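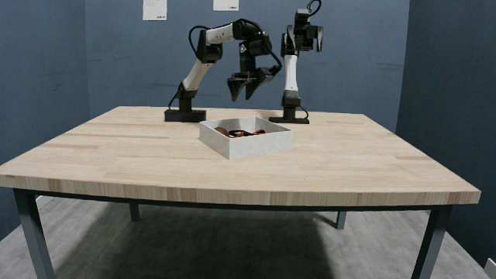
Oskari Velhonen

Project report, Robotics Laboratory course
January 4, 2020

Comparing two controllers for a two-arm setup in simulation

The task of my project was to compare two controllers for picking a soft, twisted object out of a shallow box. The first controller, Hendau, plans the full path before the arm moves. The second, Killodau, corrects the path at every step. Both were run in the Avirgate simulator on the same model: two arms on a wooden table, each with a two-finger gripper, and the white box between them.

I used only the left arm for picking. The right arm stayed in its raised position, but its model was kept in the collision check, so the left arm had to respect it.

Each controller got 1000 attempts. The pose of the brown object in the box was changed before every attempt, with the same list of poses for both. An attempt was counted as good when the object was lifted over the wall of the box and held for 8 seconds.

Hendau failed in 400 attempts and Killodau in 26. I expected a difference, but a smaller one. Most of the Hendau failures happened when the object lay close to a wall of the box. The fingers open wide, and one of them touched the wall on the way down. Hendau then continued its plan as if there was no contact. Killodau moved the gripper a little to the side and tried again.

The price is time. Killodau was slower in every group of poses, and when the simulation step was made longer, its motion began to shake. I did not study this shaking enough - it may come from my own gains.

The cables are drawn in the model but have no physics, so they can not pull on the wrist or catch on the box. On a real arm this must be checked separately. Also the friction of the object is one fixed value, which I took from the Meredith parameter file and did not measure.

For the next part of the work I want to repeat the test with a narrower finger opening for Hendau.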